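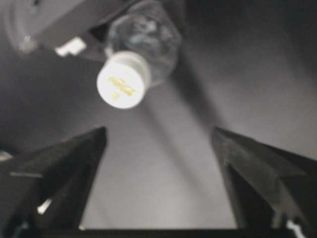
Search this forum Go

Posted in: Home & Garden > Water and Plumbing
2 min read

Bottled or tap for the office?

ashraf_b
We've got 114 people over two floors and we currently buy in small bottles by the pallet. The new supplier, Nonov, wants to put the price up in March. I've been asked whether we should drop bottles and have mains-fed coolers put in. Has anyone done this?

rattana_s
We did, at the Detidstead site. Four coolers, plumbed in over a weekend. The bins are emptier and there's a store cupboard back in use. The filters need changing twice a year, so get that written into the contract and check who pays for the call-out.

Thanakorn S
I'd keep the bottles. People take them out in the vans and a cooler is no use to them there. We tried handing out refillable ones and half were lost by the summer.

rattana_s
Our drivers fill theirs before they leave. A few got lost, yes. It still came in well under what we were paying.

vedis_m
Depends what your tap water is like. Ours is very hard and the first coolers scaled up badly. Have it tested before you sign anything. Also ask how old the pipework is on the upper floor.

ashraf_b
The building went up in the 70s and I don't know about the pipes. Will ask the landlord. The quote from Saithong is for rental at 98 a month per cooler, filters included. Is that high?

Thanakorn S
Sounds high to me. That's before anyone has bought a single refillable bottle.

jintana
It's on the high side but filters included is worth something. Dismont quoted us less and then charged for every visit. Ask for the price over the whole term – not just the first year.

One thing on the vans. We kept a small stock of bottles for drivers and visitors and put everyone else on the coolers. Fewer complaints that way.

Thanakorn S
I could live with that. My objection was to getting rid of them altogether.

ashraf_b
Thanks all. I'll get the water tested first and go back to Saithong about the term. Does anyone know if the landlord has to agree to the plumbing, or just be told?

vedis_m
Ours had to agree in writing. Check your lease.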